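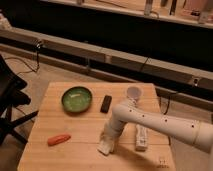
A garra encostada ao tampo da mesa, entre os objetos de treino.

Quando a garra carrega na mesa: dicas para a oficina em casa
por Danylo Bilyk

O português não é a minha primeira língua, por isso peço paciência com alguma frase torta. Escrevo estas dicas depois de uma avaria que me custou uma tarde inteira e uma marca na madeira clara.

O braço estava a arrumar objetos pequenos com um programa que eu já tinha usado muitas vezes. Numa descida, a garra não parou à altura certa e continuou a fazer força contra o tampo. O motor do cotovelo começou a zumbir e o controlador Pumell mostrou erro de sobrecarga. Eu fiz logo a pior coisa: puxei o braço para cima com a mão, com a corrente ligada. Ele deu um salto e bateu-me no pulso.

A causa era simples. Dois dias antes eu tinha lixado os pés da mesa e depois coloquei calços de feltro novos. O tampo ficou 3 milímetros mais alto e o programa não sabia disso.

O que faço agora:

Carregar primeiro no botão de emergência. O botão deve ficar do lado da pessoa, fora do alcance do braço.

Segurar o braço por baixo antes de cortar a corrente. Alguns modelos não têm travão e caem com todo o peso.

Medir de novo a altura do tampo cada vez que se mexe na mesa, nos calços ou na base. Eu meço em 4 pontos, com uma régua de metal.

Descer devagar nos últimos centímetros. Baixei também o limite de força no menu.

Para a primeira prova, usar só coisas leves de plástico. Os copos de vidro ficam no armário.

Prender os cabos que andam pelo chão. Um pé preso num cabo pode deslocar a mesa inteira.

Para a marca na madeira: pano de algodão húmido por cima, ferro morno durante poucos segundos, deixar secar e passar lixa 600 no sentido do veio. A marca quase desapareceu. Em tampo envernizado não experimentei.

A Ghizlane Nasr escreveu-me que no braço dela o mesmo erro veio de um parafuso frouxo na garra. Convém apertar os parafusos antes de mudar os valores no programa.

Atualizado em 10 de dezembro de 2019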